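Shared printer drops off the network every afternoon

Status: resolved
14 comments
3 shares

Opened in August by the office desk at Prasport. The main printer on the first floor stops answering a while after lunch. Jobs sit in the queue on everyone's computer and the printer's own screen says Ready. Switching it off at the wall and on again brings it back until the next afternoon. Mornings are fine.

Printer is a Plusomska, the floor-standing one with two trays. It is plugged into the switch in the cupboard by the stairs. The router is the Fluditbridge box that came with the line. No changes to either that we know of, but the broadband firm did send someone to swap the router in the spring.

First checks, 14:20. Printer stuck again. Pinged it from the front desk and got no reply. Tried the same from the laptop in the back room, same result. Lights on the network socket were lit and blinking. Printed the settings page from the printer's own menu and it came out normally, so the printer itself is working.

Swapped the cable for a new one and moved it to another port on the switch. It came back straight away, but only because unplugging it does much the same as a restart.

14:50. Sent a 100 page test job to see if load had anything to do with it. All 100 pages came out. Left it alone after that.
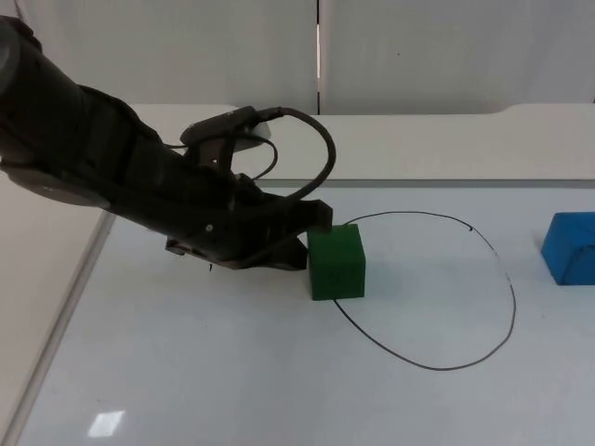

Could it be the sleep setting?

We turned sleep off completely for two days and it still dropped out, both times after 14:00, so sleep has been put back to how it was.

Next day, 14:10. Dropped out again with the new cable and the new port. This time I wrote down what the printer thought its address was before touching anything. It ended in 58. Then I looked at the list of devices in the router and the same address was down against a phone. So two things are using one address, and whichever speaks up last gets the traffic.

Looked further into the router. It hands out addresses from 20 upwards and the lease is set to 8 hours. The printer has its address typed in by hand, from before the router was swapped. The old router must have started its range higher up, out of the way. The new one doesn't know 58 is taken and gives it out when it gets that far down the list. By the afternoon enough phones and laptops have joined for that to happen.

That also explains why mornings are fine. Most of the leases have run out overnight and the list starts filling again when people come in.

Changes made, 15:30:

Printer set to get its address automatically.
Address reserved for it in the router, using the number on the label at the back.
Old entry for the printer removed from the front desk computer and added again.
Router settings saved to a file in the shared folder, under Network.

The other computers found the printer without help, apart from the laptop in the back room. That one was still pointing at the old address under a port called Majumder, and I have no idea who named it. Deleted the port and made a new one. Test page fine.

One thing still to do. The label printer by the post shelf also has its address typed in by hand. It hasn't caused trouble yet but it's inside the same range, so it needs a reservation too. It takes a few minutes - the menu is slow and you have to hold the feed button to get into it.

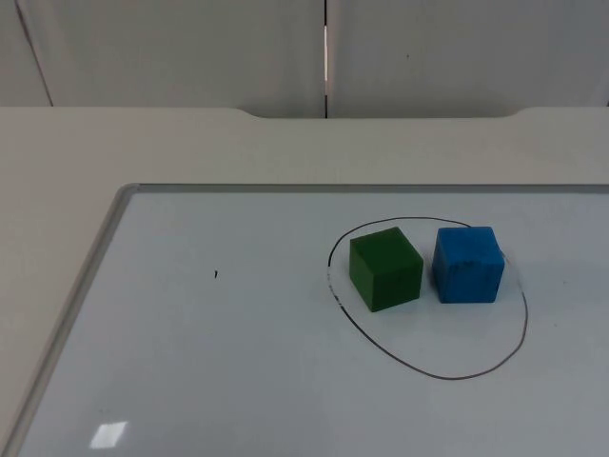

Kamrul Akanda: Had this same fault at our place after a router swap and we did it the other way round. Left the printers on fixed addresses and changed the router to start handing out at 100. Saves going round every machine if you've got several. Worth checking the door entry panel as well, ours was set by hand and we only found out when the fobs stopped working.

Thanks. Checked the door panel and it's on automatic, so it can stay as it is. Label printer now has its reservation. Main printer has stayed up every afternoon since the change, including the one with the month-end invoices. Closing this. If it comes back, please write down the address on the printer's screen before switching it off.

8 people found this helpful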